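Changes to the Household Recycling Calendar

2 min read

22/05/2020

The Ziltness Municipal Services Office will introduce a revised collection calendar for paper, glass and garden waste. The change affects 68 streets on the east side of town, including all addresses between the rail line and Abeysekara Road. Collection of general household waste will continue as before.

Under the revised calendar, paper and cardboard will be collected every second week. Glass will be collected once a month. Garden waste will be accepted at the curb through the end of October, after which residents may bring it to the Uvby Lane depot during regular opening hours.

Residents are asked to place containers at the curb by 7 a.m. on the day of collection. Cardboard boxes should be flattened and tied. Plastic bags are not accepted with paper, and any load found to contain them may be left behind with a notice attached.

Printed calendars have been mailed to 2,000 households. Residents who have not received a copy may request one from Gladys Shirima, Collections Coordinator, at the front desk or by telephone. Large-print copies are available on request.

Households that require a replacement container should allow 3 weeks for delivery. There is no charge for the first replacement. Apartment buildings with shared collection points will receive separate instructions through their building managers. 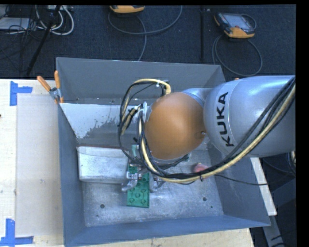

Requests for assisted collection remain open to residents who are unable to move their containers to the curb. Existing arrangements will be carried over to the new calendar, and no further application is needed.

Related items
Uvby Lane Depot: Opening Hours and Accepted Materials
Water Main Repairs on Dutora Street
How to Report a Missed Collection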